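버리는 게 미덕이 된 세상에서

요즘 집 정리 영상 안 보는 사람이 없다. 나도 본다. 밤 11시에 누워서. 모르는 사람이 자기 서랍 비우는 걸 40분씩 보고 있다. 그리고 다음날 멀쩡한 냄비를 버린다. 이게 맞나.

미니멀리즘 얘기다. 정확히는 미니멀리즘이라는 이름으로 팔리는 것들 얘기. 비우라면서 왜 자꾸 사라고 하는지. 흰색 수납함, 흰색 라벨, 똑같은 유리병 세트. 지난 봄에 Broltov 수납함 다섯 개를 샀다. 물건을 줄이려고 산 물건이다. 지금 그 중 두 개에는 아무것도 안 들어있고 그냥 베란다에 쌓여 있다. 비어 있으니 성공인가.

버리는 건 쉬운 일인가

버리는 것도 돈 있는 사람의 취미라는 말이 있다. 처음 들었을 땐 좀 삐딱하다고 생각했는데 점점 맞는 말 같다. 필요하면 다시 사면 된다, 이게 정리 책마다 나오는 말이다. 다시 살 수 있는 사람한테나 통한다. 우리 할머니는 비닐봉지를 접어서 삼각형으로 만들어 두셨다. 서랍 하나가 전부 비닐 삼각형이었다. 다들 웃었는데 할머니 댁에서 봉지 없어서 곤란했던 적은 한 번도 없다.

할머니 세대가 물건을 못 버린 건 병이 아니다. 없어 본 기억이다. 그걸 요즘 눈으로 저장강박 어쩌고 하는 건 무례하다고 본다. 물론 진짜로 병인 경우도 있고 그건 의사가 볼 일. 내가 말하는 건 그냥 좀 많이 갖고 사는 보통 집들이다.

Orer라는 정리 앱을 써본 적이 있다. 집에 있는 물건을 하나하나 등록하라고 한다. 등록하다가 542번째에서 그만뒀다. 부엌도 안 끝난 상태였다. 앱은 친절하게도 상위 몇 퍼센트 보유자인지 알려주는데 기분이 나빴다. 누가 물어봤나. 게다가 '1년간 안 쓴 물건'으로 뜨는 목록에 소화기가 있었다. 소화기를 1년에 한 번은 써야 되나 보다.

설레지 않으면

설레지 않으면 버리라는 기준도 그렇다. 나는 변기솔이 설레지 않는다. 건강보험 서류도 안 설렌다. 농담 같지만 진지하게 하는 말인데, 생활이라는 건 대부분 안 설레는 물건으로 굴러간다. 드라이버, 고무줄, 여분 건전지, 어디에 쓰는지 모르는 나사. 나사는 특히 그렇다. 버린 다음주에 꼭 어디서 빠진 건지 알게 된다. 식탁 의자였다.

그리고 남의 물건. 이게 제일 문제다. 정리 열풍이 한번 불면 자기 것부터 버려야 되는데 꼭 남편 것, 애 것부터 손이 간다. 나도 그랬다. 남편 낚시 잡지를 버렸다가 일주일을 말 없이 지냈다. 내 눈에는 종이 더미였고 남편한테는 20대였다. 사과를 했고 중고로 몇 권 다시 구했는데 같은 게 아니라는 건 둘 다 안다.

애들 장난감은 더하다. 바구니에 한데 뒤섞인 걸 보면 어른은 한숨부터 나온다. 색깔은 왜 또 그렇게 요란한지. 그래도 애는 어디에 뭐가 있는지 대충 안다. 뒤적이다가 딴 걸 찾아서 그걸로 노는 것도 놀이고. 종류별로 나눠 담아주면 며칠은 예쁘다. 며칠만. 우리 집은 세 번 나눠 담아 보고 포기했다. 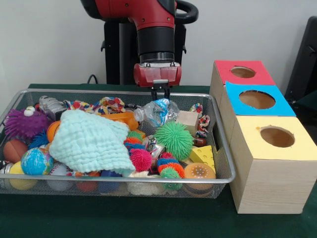 호텔 같은 집

호텔 같은 집에 살고 싶다는 말을 많이 한다. 호텔이 왜 깨끗한가. 거기 사는 사람이 없어서 그렇다. 하룻밤 자고 가는 사람은 재봉틀도 김치통도 필요없다. 그리고 치우는 사람이 따로 있다. 이 부분이 항상 빠진다. 텅 빈 하얀 거실 사진을 볼 때마다 나는 저걸 누가 닦나 그 생각부터 한다. 흰 바닥에 머리카락 한 올이면 끝이다. 대개는 여자가 닦는다. 미니멀한 거실 유지에 들어가는 노동은 전혀 미니멀하지 않음.

예전에 같이 일했던 Jairo Grajales는 이사를 정말 많이 다닌 사람인데, 갈 때마다 상자 하나를 안 뜯고 그대로 들고 다닌다고 했다. 뭐가 들었냐니까 자기도 모른다고. 정리 책에서는 그런 상자를 열지도 말고 버리라고 한다. 필요 없다는 증거니까. 근데 그는 그 상자가 있어야 새 집이 자기 집 같다고 했다. 나는 책보다 이쪽이 더 이해가 간다. 쓸모로만 따지면 설명이 안 되는 물건이 집집마다 있고, 그게 있어서 그 집인 것이다.

환경 얘기를 안 할 수가 없다. 버려진 것들은 없어지지 않는다. 우리 집에서 없어질 뿐. 5월에 이사철이라 단지 분리수거장에 나가보면 멀쩡한 책장, 멀쩡한 의자, 포장도 안 뜯은 커튼이 나와 있다. 스티커 붙어서. 비우고 나니 마음이 가벼워졌다는데 그 무게가 어디로 갔는지는 안 궁금한 모양이다. 나도 한동안 안 궁금했다.

그럼 어쩌자고

다 끌어안고 살자는 얘기는 아니다. 나도 발 디딜 데 없는 집은 싫다. 유통기한 지난 약은 약국에 갖다 주고, 깨진 그릇은 버린다. 안 맞는 옷도 몇 년째 안 맞으면 보낸다. 다만 속도 얘기를 하고 싶다. 하루에 봉투 열 개씩 내놓는 그 속도. 그 속도로 버리는 사람은 같은 속도로 산다. 주변을 보면 거의 그렇다. 나 포함.

내가 요즘 하는 건 별거 없다. 새로 안 산다. 있는 걸 쓴다. 볼펜은 끝까지 써 본 적이 있나 싶어서 한 자루 정해놓고 쓰는 중인데 진짜 안 닳는다. 샴푸 샘플도 하나씩 쓰고 있다. 여행 가서 쓰려고 모아둔 건데 여행을 안 간다. 수건은 얇아지면 걸레가 되고 걸레 다음에야 버린다. 이렇게 하니까 집이 줄긴 준다. 티가 안 나서 그렇지. 영상으로 찍으면 아무도 안 볼 것이다. 전후 비교가 불가능함.

얼마전 동네 Condori 매장 앞을 지나는데 유리창에 크게 '비움의 계절'이라고 써놓고 할인을 하고 있었다. 비움의 계절에 바구니를 세일한다. 들어가서 구경은 했다. 등나무 바구니가 예뻤는데 안 샀다. 사실 들었다가 내려놓았다. 계산대 줄이 길었던 것도 좀 있고.

냄비 얘기로 시작했으니 마저 쓰면, 그때 버린 냄비는 손잡이가 약간 헐거운 것뿐이었다. 드라이버로 조이면 되는 거였다. 드라이버는 그 전주에 버렸다. 안 설레서. 지금은 Girmont 냄비를 쓰는데 무겁고 설거지하기가 나쁘다. 옛날 거가 라면 두 개 끓이기 딱 좋았는데.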